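# Raccoon keeps coming up to the back porch at night, and my kids are in love. What now?

**Faustino Xolalpa**

Hi everyone! We moved out to Pinska in December and we have a regular visitor. A raccoon comes up the back steps at 9, almost on the dot, sits by the door and looks in at us like we're the TV. My kids named her Patrício before we figured out she was probably a she, and the name stuck. She's big, she has a little notch in her left ear, and she washes acorns in the dog's water bowl. I could watch her all night!

I haven't fed her on purpose. She did get into a bag of birdseed once, and I'd guess that's how it started. My neighbor says to leave out cat food so she stays out of the trash, and my brother-in-law says to trap her and drive her to the other side of the county. Neither sounds right to me. We have an old beagle (vaccinated) and a crawl space with a loose vent cover. I'd love to keep seeing her, I just don't want to do something dumb. What would you do?

**Zdzisław Sadowski**

Oh, what a great visitor to have! I've been watching raccoons from my kitchen in Jeston for years and I still drop everything when one shows up, so I get it completely.

First, please don't put out cat food. One raccoon on the porch is a treat, but food left out every night brings in her cousins, and then they start fighting, and then you get skunks too. They also lose their fear of people pretty fast, and a raccoon that walks up to strangers usually ends up in trouble. Take the birdseed indoors or put it in a metal can with a lid that locks. Bring in the dog's water bowl at sunset as well. She'll still come by to check (they have amazing memories!), and you'll still get your look at her.

Second, don't trap and move her. In a lot of places it's against the law, and an animal dropped in a strange woods doesn't know where the water is or who already lives there. If it's spring she may have kits tucked away somewhere near you, and they can't make it without her.

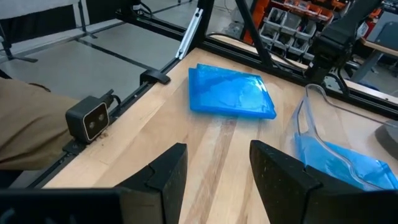
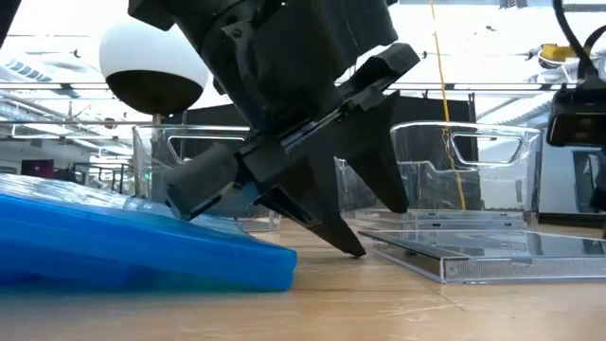

Third, the crawl space. That loose vent is the thing I'd worry about most, and I'd get to it this weekend — but make sure the space is empty before you close anything. Stuff the opening lightly with crumpled newspaper and leave it for a few nights of decent weather. If the paper hasn't moved, and you don't hear any chirping or scratching, you can screw heavy wire mesh over it. If the paper has been pushed out, wait, and call your local wildlife office. A mother will tear a house apart to get back to her babies, and I can't blame her.

Keep the beagle on a leash for his last trip out, and turn on the porch light a minute before you go. Mine always wander off when the light comes on, in no hurry at all.

And do keep a notebook! My pages go up to 345 now and I've learned so much from it, like how the same female brings her young ones past the shed every summer, all in a line. It's the best hobby I've ever had.

**Horkudeck51**

Agree on no cat food. We did that and had 5 of them on the deck by fall, and they ate the cushions. Cute though!! One used to hold the screen door handle with both hands.

Also check if she's walking funny or seems sick. Out in the daytime by itself doesn't mean rabies, people always say that, but stumbling around does mean call somebody. Don't let the kids touch her no matter how friendly she gets.

**Faustino Xolalpa**

Thank you both so much! Birdseed is in the garage and the newspaper is in the vent. She came by tonight anyway, looked for the water bowl, gave us a stare and went off under the hedge. The kids have already started the notebook — page one is mostly a drawing of her ear.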